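잡동사니 통의 바닥을 보다
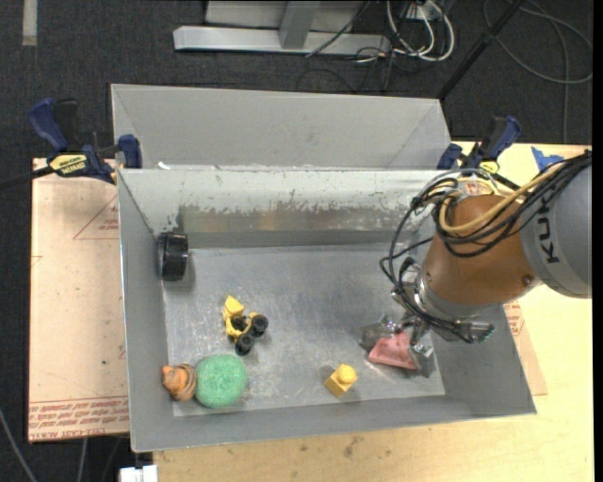

회색 금속 통과 그 안에 남은 것들. 바닥의 긁힌 자국은 전부 연륜이라고 해두자.

서랍 정리는 세 번 했고 책장 정리는 두 번 했는데, 이 통만큼은 이사를 두 번 하는 동안 그대로 들고 다녔다. 들고 다녔다기보다 모시고 다녔다고 해야 맞다. 무겁고, 모서리가 사납고, 안에 뭐가 들었는지 아무도 모르니 함부로 버릴 수도 없는 물건. 집안에 그런 어른이 한 분쯤 계시지 않나.

6월이 되니 창고방 문을 열 때마다 더운 공기가 얼굴로 훅 밀려왔고, 나는 그걸 계시로 받아들였다. 아침 먹고 시작해서 점심 전에 끝낸다는 계획이었다. 계획은 늘 훌륭하다. 점심은 결국 오후 네 시에 먹었다.

원래 이 통에는 별게 다 들어 있었다. 어느 기계 것인지 모를 어댑터, 짝 없는 장갑, Dremside에서 산 조립식 선반의 남은 나사 한 봉지. 선반은 첫 번째 이사 때 이미 무너졌는데 나사는 멀쩡히 살아서 따라왔다. 설명서도 있었다. 14쪽짜리 설명서를 펴보니 선반을 벽에 고정하라고 첫 장에 크게 적혀 있었다. 이제 와서 읽으니 참 친절한 글이다.

종이도 나왔다. Gauthier라는 빵집의 적립 카드인데 도장이 한 칸 남아 있었다. 한 칸만 더 찍으면 커피가 공짜였다. 그 자리는 지금 휴대폰 가게다. 휴대폰 가게에 들고 가볼까 3초쯤 고민하다가 재활용 봉투에 넣었다.

그렇게 큰 것, 납작한 것, 양심상 버려야 하는 것을 걷어내고 나니 장난감 몇 개와 정체가 애매한 것들이 남았다. 내 정리의 역사는 늘 여기서 멈춘다. 어댑터는 버릴 수 있는데 장난감은 얼굴이 있어서 곤란하다. 얼굴이 없는 것도 왠지 있는 것 같다.

노랑과 검정이 섞인 녀석은 아무래도 탈것인 듯하다. 바퀴처럼 보이는 게 있으니 일단 차라고 부르겠다. 조카가 어릴 때 우리 집에 두고 간 것인데, 조카는 이제 나보다 키가 크고 이런 이야기를 꺼내면 방으로 들어가 버린다. 사진을 보냈더니 답이 왔다. "그게 뭔데?" 그래, 나도 그게 궁금해서 물어본 거다.

초록색 동그란 것은 스펀지 같은데, 설거지용이었는지 놀이용이었는지는 기억에 없다. 동생은 Hodon에서 과자를 사면 끼워주던 것이라고 주장한다. 동생은 출처를 모르는 물건을 모두 과자 사은품으로 분류하는 사람이다. 그 옆에 붙어 있는 주황색과 갈색의 작은 인형은 더 어렵다. 머리에 뾰족한 게 솟아 있고 몸통에는 띠가 둘러져 있다. 나는 벌레라고 봤고 동생은 공룡이라고 봤다. 어머니는 보자마자 "저거 아직도 있니" 하셨는데, 무엇이냐고 여쭈니 모른다고 하셨다. 모르는데 반가울 수는 있는 모양이다.

노란 블록은 하나뿐이다. 네모난 몸에 동그란 꼭지가 하나. 300개들이 세트의 유일한 생존자로, 나머지는 사촌네로 갔다. 하나 빠진 299개를 받은 사촌에게는 이 글을 빌려 사과한다. 벽에 기대어 있는 까맣고 둥근 물건은 뚜껑인지 바퀴인지 손잡이인지 끝내 결론을 내지 못했다. 테두리가 오돌토돌해서 손으로 돌리면 기분이 좋다는 것까지만 밝혀냈다. 십 분쯤 돌렸다.

예전에 Venla Kokkonen이라는 사람이 쓴 정리 책을 빌려 읽은 적이 있다. 20초 안에 쓸모를 말할 수 없는 물건은 내보내라는 대목이 있었다. 그 기준대로라면 여기 있는 건 전부 탈락이고, 나도 주말 오전에는 상당히 위험하다. 책은 반납이 늦어서 연체료를 냈다. 그 책의 쓸모를 20초 안에 말하라면 역시 못 하겠다.

통 자체도 문제다. 안쪽 벽은 칠이 들쭉날쭉 벗겨져 있고 바닥은 스케이트장처럼 긁혀 있다. 똑같이 무거운 회색 통이 뒤에 하나 더 있다는 사실은 되도록 생각하지 않으려 한다. Curumlow에서 뚜껑 달린 가벼운 수납함을 장바구니에 담아두기는 했다. 그런데 후기가 거의 234개나 되어서 읽다가 해가 졌다. 별 하나를 준 사람은 뚜껑이 너무 잘 닫힌다고 화가 나 있었다.

결론부터 말하면 버린 것은 쓰레기봉투 하나 반이고, 장난감은 전부 그대로다. 차는 닦아서 책상에 올릴까 했는데, 책상에 자리가 없었다. 책상 정리를 먼저 해야 한다. 블록은 사촌에게 택배로 보내겠다고 했더니 보내지 말라는 답이 왔다. 배송비가 아깝다고 한다.

까만 것의 정체를 아시는 분은 댓글 부탁드립니다. 공룡이냐 벌레냐도 같이 받습니다. 동생한테 저녁을 걸었습니다.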